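Household Textiles, Session 8: Folding Things That Would Prefer Not To Be Folded
Notes by Vasanthi Pai, Beswood
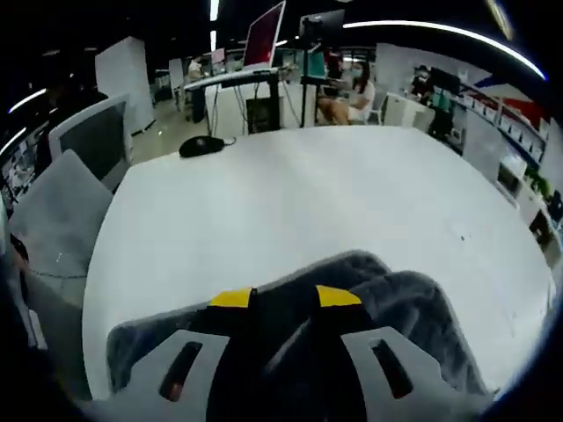
Plush is harder than cotton sheeting. It has no crease memory and no shame – leave it in a heap and it will stay a heap until December.

Order of work:
Find two corners. They are never the two you find first.
Shake once, away from your neighbor's coffee.
Lay flat and smooth from the center out.
Fold in thirds, then in half.

A round table gives you no straight edge to line up with, so use the fabric's own hem.

For next time: read page 14 of the Statby handout and bring a towel you don't like.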